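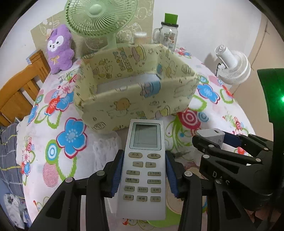

Good morning, and thank you to Bernadette Lefèvre for the invitation to Perbridge. I will speak about the first step of our work, when a person shows the task by hand and the robot is not yet in the room. The task is easy to say: take the small things on a table and put them in the storage box. In the hand-held gripper you see a remote control for the air conditioner, held upright by its long edges, with the blue ribbed pads on both sides. Please look at where the fingers press. This is the grip I ask from every person who demonstrates.

(Wait a little. Let them look.)

Why not joystick control? We tried it at Sedholm for one month. Oksana Melnychuk was our best operator and she still needed much longer for one pick than with the tool in her hand. Also she got tired, and tired people make strange paths. With the hand tool we recorded 2205 demonstrations. After checking we removed 238 of them. Most had one of the same faults: the fingers closed too early, or the person turned the wrist in a way our arm cannot copy.

About the wrist I must say more. A human does it without thinking. The arm has limits, so now we tell people before they start: keep the elbow low, move slowly near the object, stop for a moment before you open the fingers.

(If time is short, skip to the training part.)

For training we first used only 516 demonstrations, all from Milagros Paredes. The result was smooth but it knew only her habits. When we mixed several people the motion became less nice and the robot failed less often on new tables. I prefer this second one. Graham Wainwright does not agree with me, he can explain it in the questions.

Next slide: the cost of the tool, and the drawing of the finger pads.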